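Dresard Rooms - Frequently Asked Questions

On this page we answer the questions which guests send us most often before they arrive. If your question is missing, please write to Luuk Lambrechts at the front desk. He reads the messages every morning and again at 5 p.m.

Booking and arrival

From what time can I enter my room?
The rooms are ready from 3 p.m. If you arrive earlier, you can leave your suitcase in the locked closet behind the front desk, and we give you a ticket for it.

How do I get the key after closing time?
The desk closes at 9 p.m. After this hour your key is in the small safe next to the street door. You receive the code by text message on the day of arrival. Please press the numbers slowly, the safe does not like fast fingers.

Do you ask for a deposit?
Only for stays longer than 29 nights. The deposit is $227 and we return it to the same card within two weeks after you leave.

Is there parking?
We have no parking of our own. Guests mostly use the Bavar garage on the next corner, which is open all night. On Thursday there is a market in our street until 2 p.m. and you can not stop a car in front of the door.

Beds and linen

What kind of bedding do you use?
Every bed has a white duvet in a white cover, with a fitted sheet under it. We do not use a top sheet, except if you ask for one. Some of our guests from the United States miss it the first night, so please tell us and we will bring it.

How often is the linen changed?
Once per week for long stays, and always between two guests. Towels are changed two times per week. If something was spilled, do not wait for the day of changing. Raelene Pirihi, our head of housekeeping, has clean sets ready on every floor.

Can I get a thinner or a warmer duvet?
Yes. From June we put the thin ones on all beds, but we keep warm ones in the linen room for people who are cold also in summer. The extra duvet is free.

I am allergic to feathers. What should I do?
Write it in the box "remarks" when you book. We have pillows and duvets with synthetic filling from Verhoeven, and we make your bed with these before you come. When you tell us at the door it is also possible, but then it takes us a little time.

Should I make the bed myself before I leave?
No, please leave it open. Raelene and her colleagues take everything off in any case, and an open bed is faster for them.

The room

Can I move the furniture?
Chairs, yes. We ask you to leave the bed and the nightstand in their place. The carpets were renewed last year and the legs of the nightstands make marks when they are pulled - we had to repair two rooms already. If you need the furniture in another position, ask us and we lift it together.

What is next to the bed?
A nightstand in light wood with two drawers, and a wall outlet close to it. Both drawers are for you. Please look in them before you check out, as most of the lost things we send by mail were left there, chargers above all. 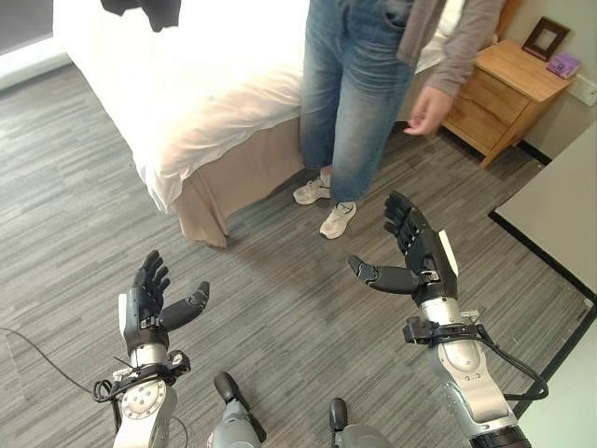
Lost and found

I forgot something. Can you send it?
Yes, we keep found things for two months. You pay only the postage. We send parcels up to 2,000 grams with Ornetis, and for heavier things Luuk will ask you first how you want to receive it. Please give your room number and the date on which you left.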